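Finished Mottram last night, all of it, and I have to get this down before work because by lunch everyone will have told me what I'm supposed to think.

Quick recap for people who dropped off after the pilot (fair). Small lakeside town, closed ferry line, three sisters, one of them lying about the night the boat went out. Joelle Nseir plays the middle one, Anneke. And the scene everybody is sharing again is hers, the one in episode 5 where she sings at the wedding, gets half the words wrong and keeps going anyway. No cuts. Just her face and that terrible rented keyboard.

It went around when the show first came out in December and now it's back, because of the podcast. Rochelle Kowalczyk had her on for a long interview and Nseir said she'd lost her voice that morning and they shot it regardless. 14 takes. The croak is real. She said she asked to push it to the next day and was told the church was only booked till six.
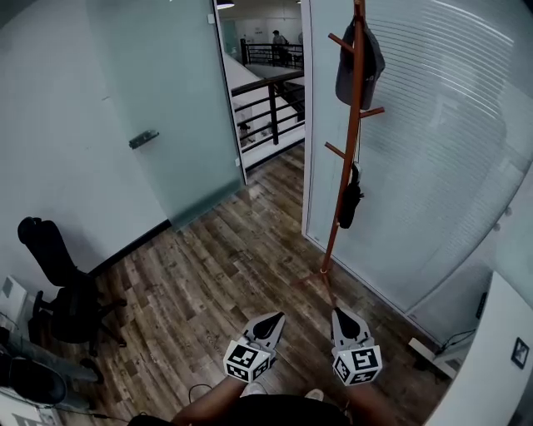 So of course now there are two camps. Camp one: how brave, what a pro, give her the award. Camp two: why did no one send her home. I'm mostly in camp two but I also rewound it twice this week so I'm not going to pretend I'm above it. It's a great scene. Both things.

What bugs me is how the clip travels without the rest of the episode. You lose the bit before, where Ghada Khoury as the mother won't look up from her plate. Khoury is doing so much with a fork in that scene. She knows about the boat, I'm sure of it, she knows from episode 2 on. Go back and watch her at the harbor office. She folds the reciept before he's even finished talking!! Nobody folds a receipt like that who isn't hiding something.

And then the director, Mansa Akpalu, put out a short statement that said sorry without quite saying for what. Fine. I'd have liked one more sentence in it. He did say the schedule was too tight all through the shoot and that he should have moved the day, so credit for that part.

Other stuff while I have coffee left. The score is by a band called Ernska, who I'd never heard of and have now played so much that my sister asked me to stop. Start with the ferry theme. The finale is 132 minutes long, which is too long, and the court stuff in the middle drags badly. I went and made toast. Didn't pause it. Didn't miss anything.
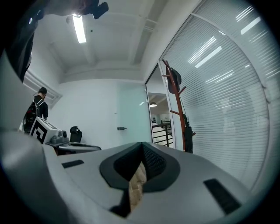
Will there be a second season? Not announced, and Akpalu keeps saying the story is finished, though the last shot leaves the oldest sister on the wrong side of the lake with the keys, so make of that what you want.

I'd take a second season if it was short. Six episodes, no court. Let the youngest sister have a plot, she spends most of the season standing in doorways being told things. Suha Abu Hammour is too good for that - see her in Gravo if you haven't, she carries the whole film and it's up to 100 minutes shorter than it feels like Mottram is. 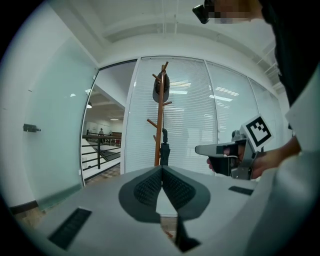
The props people deserve a mention too, for the father's things. He's gone before the first episode and you get to know him just from what's still sitting around the house, the boots, the radio, the jar of screws. The coat rack here has a dark cap up top and an umbrella hooked on by its handle, and I looked at it differently after the hallway scene in episode 3, where Anneke reaches for the coat, stops, and takes the scarf insted. No line, no music. I think that's better acting than the song, and it will never go viral because it's four seconds of a woman not picking up a coat.

Anyway. Next up is Ploltaso, which two of you have emailed me about, and which I'm told has subtitles and a horse. Starting it tonight if I get home at a normal time. No spoilers in the comments please, and if you want to fight about the mother and the receipt, episode numbers or I'm not listening.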